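Livell 腕部视觉分拣套件 技术说明
型号：Livell W6 适用：散件分拣、料盘归集、示教数据采集

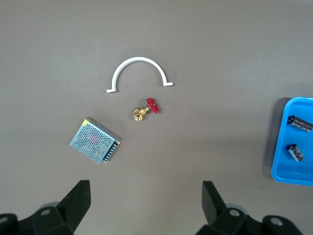
Livell W6 是 Atance 为两指平行夹爪配套的腕部视觉分拣套件，由腕部相机、夹爪指尖组件、标定板和策略运行软件组成。套件沿用 Zarnmont 抓取研究中的方法：策略网络只读取腕部图像和夹爪开合度，不使用外部固定相机，也不要求工件预先建模。

工作原理

相机与夹爪刚性连接，指尖始终位于图像下缘。网络以指尖在图像中的位置为参照，直接输出末端相对位移，手眼标定误差因此不会逐级累加到抓取点。标定仅用于安全边界和放置坐标，更换指尖后需重新执行一次。

每次推理输出一段动作序列，控制器执行前半段后重新取图。接近阶段与闭合阶段使用同一网络，由夹爪开合度区分。放置阶段以料盘边沿为目标特征，料盘只有一部分进入视野时仍可给出搬运方向。

适用工件

本套件面向外形差异较大的小型五金与电气件混放工况，典型工件包括：
塑料管卡、鞍形卡等薄壁拱形件
带手轮的黄铜阀门
金属外壳开关电源
圆柱形电解电容

薄壁拱形件的可夹持面窄，内侧镂空处呈现台面颜色，基于深度分割的方法容易把开口误判为实体。W6 的训练集对此类工件单独加权。阀门有两个候选抓取区，即阀体与手轮，默认优先阀体；如后续工序需要固定手轮朝向，可在任务文件中改写优先级。开关电源外壳带密集圆孔，反光随角度变化明显，建议使用漫射光源。

验证结果

训练集共 2243 条示教轨迹，由 Stankevičius 实验室采集，操作员以手持示教方式完成。测试在哑光台面上进行，共 600 次抓取，工件位置与朝向随机，统计口径为一次接近即夹起并放入料盘。

对照组使用固定俯视相机加模板匹配。两组在电容上的表现接近；差距主要出现在拱形件和阀门上，对照组的失败多为夹持点落在拱形开口内，或指尖碰到手轮外缘。W6 组的失败集中在工件紧贴料盘外壁的情形，指尖没有足够的下探空间。

去掉夹爪开合度输入后，网络在闭合阶段出现反复张合，拱形件受影响最大。将指尖从图像中遮去后，横向定位变差，说明网络确实利用了指尖与工件的相对位置。上述两项消融均使用同一批初始摆放。

主要参数

自由度要求：6 轴及以上机械臂
单次推理输出：5 步动作
输入：腕部彩色图像，夹爪开合度
输出：末端相对位移，夹爪目标开度
夹爪形式：两指平行，黑色锥形指片
台面要求：哑光、单色，避免镜面反射
料盘要求：浅盘，边沿凸起，颜色与台面有明显区别

安装与使用限制

指片安装后检查两侧螺栓是否拧紧，指尖错位会直接造成图像参照偏移。相机镜头与指尖之间不得走线。工件之间应留有指片厚度以上的间隙，堆叠工况不在本版本支持范围内。

当前版本不判断工件的电气状态。电容类工件应在上料前完成放电，电源类工件应断开全部接线。工件重量超过夹爪额定负载时，软件不会自动拒绝任务，需由集成方在任务文件中设置工件清单。

更换台面颜色后，建议补采少量示教轨迹并微调末层。微调脚本随软件提供，微调前后的权重分别保存，可随时回退。

供货内容

腕部相机及支架，指片一副，标定板，软件授权，示例任务文件。机械臂、夹爪本体、料盘和光源不含在内。

测试方法与原始记录的索取，请联系应用工程部 Ona Luik，来函注明机械臂型号与控制器版本。

文档修订日期：2022年4月8日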